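Greifer-Set Uysal 4 für Handführung

Das Set eignet sich für Arbeitsplätze, an denen das Falten von Textilien aufgezeichnet wird. Im Grundpreis von 397 Euro sind Greifer und Wechselfinger enthalten – Tisch und Rechner plant der Käufer selbst ein.

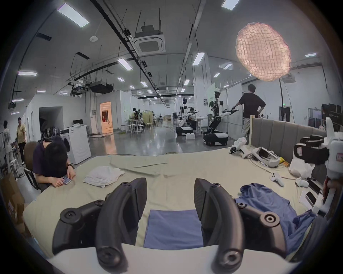
Was kostet ein zweiter Satz Finger?
Ein Satz kostet 17 Euro und lässt sich mit dem Set bestellen.

Mit Transportkoffer liegt der Preis bei 412 Euro. Für Angebote ab vier Sets ist Bezawit Mamo bei Grukby zuständig. Bestellungen bis 22. Juli werden noch im Juli ausgeliefert – ab Lager Stestside.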